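Transferring Old Live Tapes to Digital Files

Posted 12/9/19 in Guides

Most of the psychedelic and progressive bands people ask me about never had a proper live album. What they had was a friend near the mixing desk with a cassette recorder. I have 217 of these tapes, bought, swapped or copied over the years, and I've now transferred most of them. The method below is the one I use for all of them. It needs a working cassette deck, a computer, a simple audio interface and a fair amount of patience.

The tape I'll use as the example is Fandau at Prurgate, a C90 with a long organ piece filling most of side two. It's a second-generation copy with a fair bit of hiss and one nasty dropout. 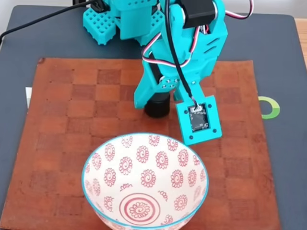 Turquoise arm over a round bowl on a checkerboard mat.

What you need

A cassette deck with line outputs. Any decent deck with steady speed will do. Mine is a Bredavitz two-head model I bought second-hand. Avoid the small USB cassette players if you can. The ones I've tried ran fast and wobbled badly on held notes, and psychedelic rock has a lot of held notes.

An audio interface with line inputs. The microphone socket on a laptop is usually mono and easily overloaded.

Recording software. Any free audio editor will record two channels and save WAV files.

Cotton buds, isopropyl alcohol and a very small screwdriver.

Step 1: Check the shell

Look at the tape before it goes anywhere near the deck. Check that the pressure pad is still in place behind the tape at the middle of the open edge. On older cassettes the glue dries out and the pad drops off, and then the sound comes and goes and the treble vanishes. If the shell is held together with screws you can move the reels into a new one. Welded shells have to be prised apart along the seam, so practise on a tape you don't care about. I buy empty screw shells from Wickramasinghe, in packs, and they have all been fine.

If the tape hasn't been played for years, wind it right to the end and back again at least once. Stop if it squeals or slows down.

Step 2: Clean the deck

Wipe the heads, the capstan and the guides with a cotton bud dampened with alcohol. Keep going with fresh buds until they come away clean. The rubber pinch roller needs doing too, but go lightly on it and let it dry before you play anything. I clean the deck after every few tapes, and straight away after one that sheds brown powder.

Step 3: Set the azimuth

People skip this step and it makes more difference than any of the others. Azimuth is the angle of the playback head against the tape. If it doesn't match the machine that made the recording, the cymbals go dull and the whole thing sounds as if it's behind a curtain.

Find the small screw beside the head, normally reachable with the cassette door cover off. Set your software or interface to sum the two channels to mono and play a passage with plenty of cymbal or tambourine. Turn the screw a tiny amount each way and listen for the point where the top end is brightest. It's quite obvious when you reach it. Note the position you started from so that you can put it back for tapes recorded on your own deck.

Do this for each side. The Fandau tape needed about an eighth of a turn for side one and slightly more for side two — not unusual with copies.

Step 4: Sort out noise reduction

If the inlay says Dolby B, try it with Dolby B. If the inlay says nothing, listen both ways. A tape made with Dolby and played without it sounds bright and hissy. A tape made without it and played with it sounds dull, and the quiet parts seem to sink. Set the azimuth first with Dolby off, or you'll be judging two faults at once.

When in doubt I leave it off. You can always take treble away later.

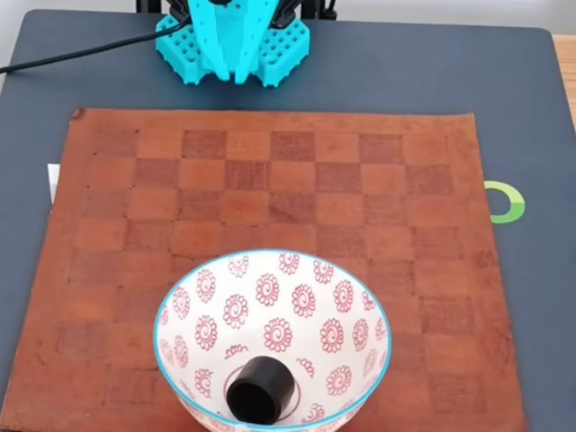
6 min read

Step 5: Set the level

Play the loudest part of the tape, usually the end of the last number or the applause after it. Set the input so that the peaks stay well short of the top of the meter. Recording at 24-bit leaves plenty of room, so there's no benefit in pushing it. Bands of this sort like to go from a single flute to everything at once, and if you set your level on the flute you will be starting again.

I record at 24-bit and 48 kHz. Higher rates make bigger files and I can't hear any difference from a cassette.

Step 6: Record the whole side

Press record on the computer, then play on the deck, and leave it alone. Don't stop between songs. Capture the tuning up, the talking, the gap where somebody turned the tape over. Switch off notifications and anything that might put the computer to sleep. Save each side as one WAV file and keep a copy untouched. If you do all the editing on a second copy you can go back when you change your mind about something.

Step 7: Check the speed

Portable recorders with tired batteries ran slow, so the tape plays back fast and sharp on a good deck. The easiest check is against a studio version of the same song. Find a long organ or keyboard note in both and compare. Guitars may have been tuned down on the night, but an electronic organ is fairly dependable. Side one of the Prurgate tape was close to a quarter-tone sharp and got sharper towards the end as the batteries went. I corrected it in three sections using the speed control, which changes pitch and length together. Don't use a pitch-only tool for this.

Step 8: Light repairs

Keep this part short. Remove loud clicks by hand. For a dropout in one channel only, copy a fraction of a second across from the other channel and fade it in and out at both ends. The bad one on side two took me 22 minutes, and it still isn't perfect on headphones.

Go very gently with hiss removal, or leave it out altogether. It eats reverb and echo first, and on a space rock tape that's half the music. If you must, take a noise sample from a silent bit of the tape and apply only a few decibels.

Step 9: Split and name the tracks

Put the track markers at the start of each song and leave the applause at the end of the one before. Export as FLAC. I name files with the band, the place, the track number and the title, in that order. With more than 600 finished tracks on the drive I'm glad I settled on one pattern early. Where I don't know a title I write "untitled" and a short description, such as "untitled (slow, flute)".

Add a plain text file to the folder with the generation of the tape if known, the deck used, whether Dolby was on, and any speed correction. Whoever gets a copy next will want it.

Step 10: Store the tape

Wind it to the end at normal play speed if you have the time, and put it back in its case standing upright, away from radiators and loudspeakers. Break off the two tabs on the back edge if they're still there. Then copy the folder to a second drive and keep that one somewhere else.

Open-reel tapes need a different approach, and baking sticky ones is a job I send out. There will be a separate page on those later on.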